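Went to the Tollix open day, watched a robot and a hammer

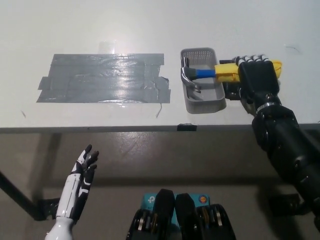
Page 1 of 8

mudguard_ian
Back from the open day at the Tollix unit. I'd been promised the future and a sausage roll, and the sausage rolls had run out by eleven. The robot was on, though, so I stood at the rope with the other grown adults and watched a machine get to grips with a claw hammer. Yellow grip, blue bit in the middle, sat in a grey plastic basket. I own the same sort of thing and have never drawn a crowd with it.

pennyfarthing
Did it hit anything?

mudguard_ian
Not while I was there. The demo is called "tool handling", and I'd say handling is a fair word for it. There's a screen over by the coffee showing what the robot sees, and I got more out of that than from watching the thing itself.

Negin Ghasemi
I was on the afternoon tour and thought it was very good. People see a hammer and want a nail. Getting a hand round a grip that's sticking out over the side of a basket is the hard bit. The fingers have to close on it without shoving the basket off down the table.

old_lathe
We had an arm at Hosutik that could put 2,000 lids on in a shift and it had one finger, if you were being generous. Why does it need hands?

Negin Ghasemi
Because the hammer was made for hands. Your arm did lids. Give it a hammer and see how you get on.

old_lathe
I'd have given it a lid.

pennyfarthing
What's all the silver tape on the table?

mudguard_ian
Duct tape, great big patch of it, strips laid side by side. I asked the lad in the Tollix fleece and he said "that's the table". I've had worse answers from people on more money.

Negin Ghasemi
Every workshop I've ever been in has a patch like that somewhere. I found it reassuring.

gusset
Anyone know what they cost? My brother-in-law says the Mokgethi one is cheaper but he also says that about boilers.

old_lathe
More than 50 quid, which is what I'd pay.

mudguard_ian
They wouldn't say. There was a form you could fill in and someone would ring you. I put gusset's number down.

gusset
That explains this morning.

pennyfarthing
Is it worth taking a nine-year-old to the next one? November, the leaflet says.

Negin Ghasemi
Yes, if you get near the front. Mine asked better questions than I did. She wanted to know why one hand is black and the other's mostly white, and the guide said he'd find out.

old_lathe
Did he?

Negin Ghasemi
He went to find out. We had to get the bus.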